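Sarketti cell halted after turntable fault

October 28, 2024

Work on the ring-sorting cell at Sarketti has been suspended after the rotary feeder kept turning through a stop command. The fault was logged by Tromuvix, which supplied the controller, and has been reproduced in the simulated copy of the cell used for commissioning. No one was hurt. One gripper finger on the real machine was bent.

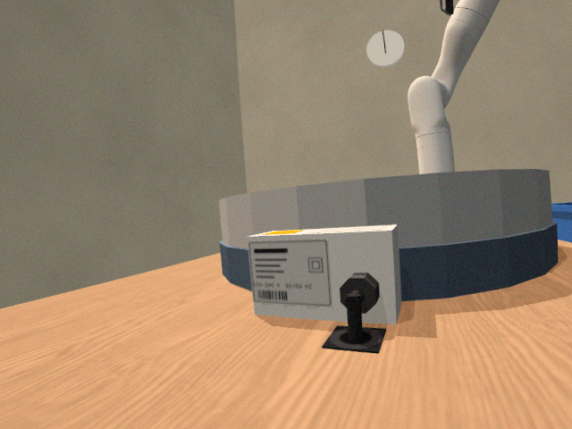 The simulated cell at table level, with the feeder supply and the black fixture in front of it.

The cell takes small rings from a round feeder and places them in a blue bin at the side. A divider bar across the feeder is meant to gather the rings on one side, and the arm goes down to pick only when the controller reports that the table has stopped. According to the fault note, the report was sent when the stop command was issued and did not wait for the drive to come to rest. The table went on turning for up to 114 milliseconds with the gripper already on its way down.

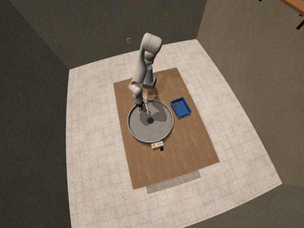
The error had been present since a software update in April. It stayed hidden at low feeder speeds, where the overrun was too short to matter. When the speed was raised for a longer trial, the log showed 20 early stop reports in 507 pick cycles. Of these, 2 ended in contact between a gripper finger and the divider. The second contact tripped the force limit and the arm halted as designed.

The emergency stop is wired separately and was not affected. Tromuvix says the early report concerns only the normal pick sequence, but has asked sites running the same controller version to keep the guard door locked during automatic running.

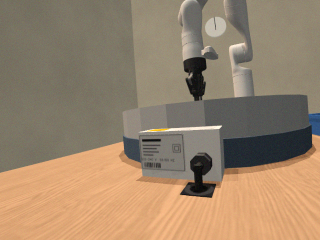

Engineers at Brirkaten, who maintain the simulation, first suspected the feeder supply. A voltage dip would have given a similar trace. Supply readings from the site were steady throughout, and swapping the unit made no difference. The fault appeared in the model only after the drive's true slowing time was entered - the earlier model had the table stopping at once.

A corrected version takes its stop signal from the drive encoder and adds a short settling delay. It is being run in simulation first, at full feeder speed and with rings crowded against the divider.

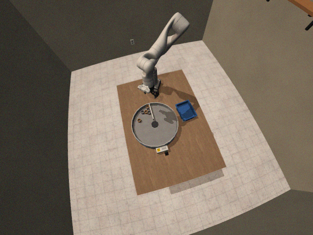
Advice to other sites

Operators of the same feeder at the Butkienė plant have been told to return to the pre-April speed setting until the corrected version is released. Gripper fingers should be checked for bending before the next automatic run. Early stop reports can be found in the controller log by comparing the stop time with the encoder trace.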